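Section 4: Your first pick in the practice kitchen

Okay, arm's bolted down and you've been through the safety sheet with me or Chutima. Now the fun part!

1. Turn on the arm and wait for it to finish homing. Hands off the counter, please.
2. Open the club program (it's called Rilico) and load pose 128.
3. Jog down slowly until the fingers are on either side of the block, then close.
4. Lift straight up before you go sideways. The sink rim has won every argument so far.
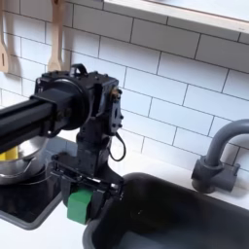 Decha Noiphan
Arm team lead, Rattanakul Robotics Club

Green block in the jaws, right by the edge of the sink, and look at the cable by the wrist: I like a loose loop like that one. Pull it tight and the wrist can't turn all the way (ask me about August).

5. Move over the sink, lower, and open the jaws. Don't drop it from up high, it bounces!
6. Send the arm home and write your run in the log.

Note: if the fingers close on nothing, go back to step 3 and nudge the height a little.

Caution: keep the faucet out of your path. Set the reach limit to 632 and leave it there, even if you're sure you've got room.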